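The Meter Reader's Room

A story

The letter from Statent came on the first working day after New Year, and Marcelle Perrin read it standing up in the hall with her coat on. It said that the flat above the old bakery would be let again from March, and that anything belonging to the late tenant should be removed before then. She had not known she was the person who removed things. She had been Nicanor Ibarra's neighbour on the landing, and before that his tenant for a while, when he had the whole top floor and sublet her the back half of it.

She rang the number on the letter. A young man told her that her name was on the form.

"What form?"

"Next of kin or other responsible person," he said. "You're other."

She went up after lunch with a roll of bin bags and the key he had given her years ago for emergencies. There had been one emergency, a burst pipe, and he had been at home for it.

Nicanor had read gas meters for Godoy until Godoy stopped sending people out to read them. He kept books of the readings. They were not official books. The official ones went back to the depot every Friday. These were his own, school exercise books with the street names on the covers, and he had written in them whatever he noticed at each address besides the number on the dial. She found them in the wardrobe, under his good shoes.

She sat down on the bed and opened the one marked Quay Street.

No. 4. Dog tied up. Says it never bites, has plaster on hand.

No. 9. Smell of varnish. Making a boat? Too big for the door.

No. 11. New curtains. She was pleased I saw.

The writing was small and upright and the pencil had gone silvery. She had meant to be done by four o'clock. At four it was nearly dark and she had read two books and filled no bags.

She took six of them down with her and read at the kitchen table with the radio off.
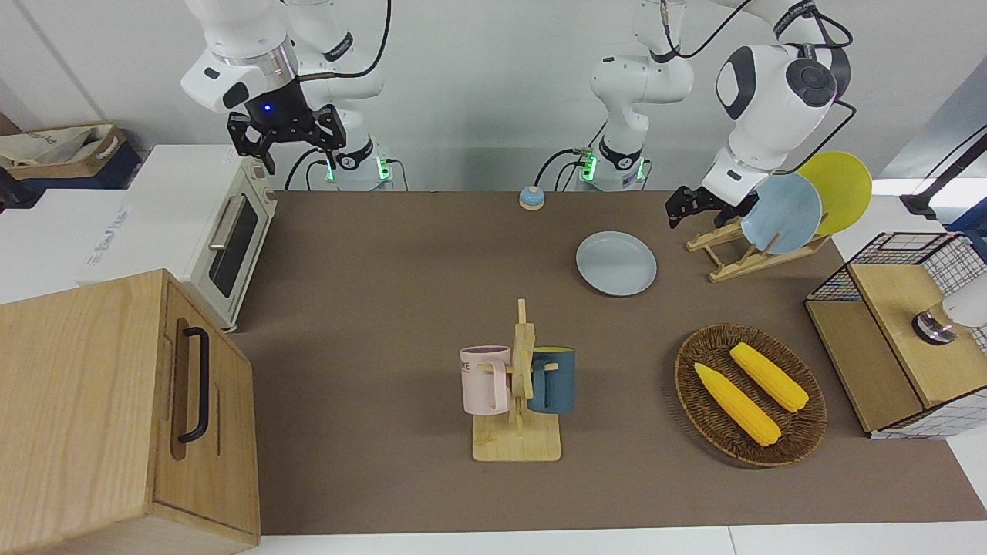 A kitchen worktop with the toaster oven.

It was the kitchens he wrote about most. Meters in that part of town were nearly always under the sink or in a cupboard by the back door, and he must have spent half his working life on his knees on other people's lino. He put down what was on the stove. He put down whether he was offered tea and whether he took it. At one house he had been given a boiled egg every quarter for eleven years and then a different woman had opened the door, and the entry for that day said only the reading, 1302, and the word "No."

Marcelle went back and looked for the egg woman in the earlier books. She was at 29 Mill Lane. She had a name once, in brackets, Mrs A., and after that she was just "egg".

On the third day Marcelle's sister telephoned and asked what on earth she was doing up there.

"Reading," said Marcelle.

"Reading what?"

"Meters."

Her sister said that she should throw the lot away. She said that when their mother died she had done the whole house in a weekend, with a skip, and had never missed a thing out of it. Marcelle remembered the weekend. She remembered a blue jug going into the skip, and how she had said nothing about it at the time and had gone on saying nothing for nineteen years. She nearly said it now. Then her sister's doorbell rang and she had to go.
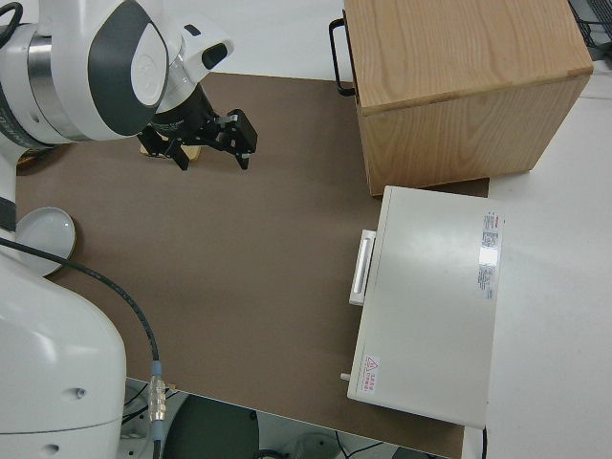
The book for their own street was the thickest. She had left it to the end and then she left it a bit longer. She did the bathroom first. She did the drawer with the string and the dead batteries, and carried two bags down to the yard, and came back up and washed her hands and sat on the bed with her coat over her knees because the heating had been turned off.

He had read the meter in this building too. It was on his round like any other. The bakery came first, with pages about the baker's bad back and the baker's son, who was going to be a footballer and then was not. After that the first floor. After that the top floor back, which was her.

M. Perrin. Moved in Sat 1 January. Who moves on a holiday. Carried her boxes up. Books, heavy. One lamp.

She remembered the lamp. She had no memory of him carrying anything. In her mind she had done it all herself, up and down three flights in a thin jumper, and had been rather proud of it ever since.

Top floor back. Reading low. Is she cold?

Top floor back. Reading low. Took up the spare heater, said it was in my way.

It was in her bedroom still, that heater. She had always believed she had done him a favour by taking it.

She turned the pages more slowly after that. There was a man in them for a while, called "the tall one", and then there was not. Nicanor did not comment except to write, beside a spring reading, "Singing stopped." There was the winter she had been ill. There was the job at Aketov, and the day she lost it, which she had told no one about for a month, going out each morning in her work shoes and sitting in the library. He had it down to the day. "Home early, walking about," he had written. "Soup on mat." She had thought the soup was from the woman on the first floor, and had thanked her for it, and the woman had said it was nothing.
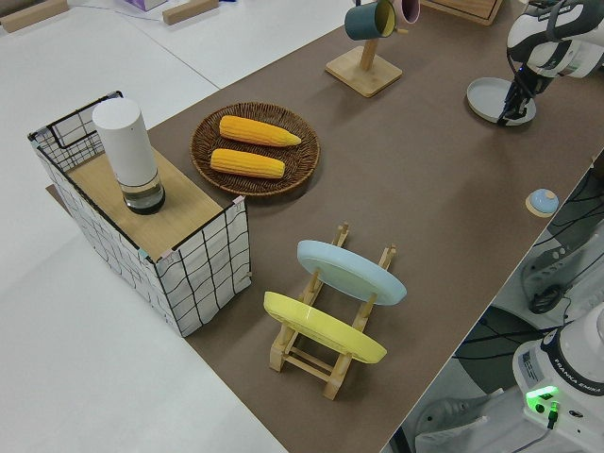

The last reading in the book was 318. It was a small number for a winter quarter and she did not understand it until she saw that it was for his own flat. He had switched off everything but the one ring and the light over the table. There was no remark beside it. He had ruled a line underneath, as he did at the end of each round, and the rest of the pages were blank.

She counted back and worked out that it was the year he told her he preferred the cold. He had said it kept his head clear. She had told people that about him, as a funny thing.

The young man from Statent came at the end of the month to look at the flat. He had a tablet in a rubber case and he walked about tapping it. The new meters would be going in, he said, from Muvonent, and nobody would need to come to the door at all.

"Is that everything out?" he asked.

"There's the wardrobe," she said. "I can't manage it by myself."

"They'll take that." He opened it and looked in and shut it again. "You've done well. Some of them leave it full."

He asked her to sign on the glass with her finger. Her name came out shaky, like a child's. Then he went down to look at the cupboard by the back door, and she heard him moving the brooms, and she went down after him and stood on the bottom step.

"Would you like a cup of tea?" she said.

He looked at his watch. He said he had another two to do before five, and one of them was the other side of the river.

"An egg, then," said Marcelle. "It only takes four minutes."

He laughed, and then saw that she meant it. He put the tablet down on top of the meter box and wiped his feet, although he was already indoors, and followed her up.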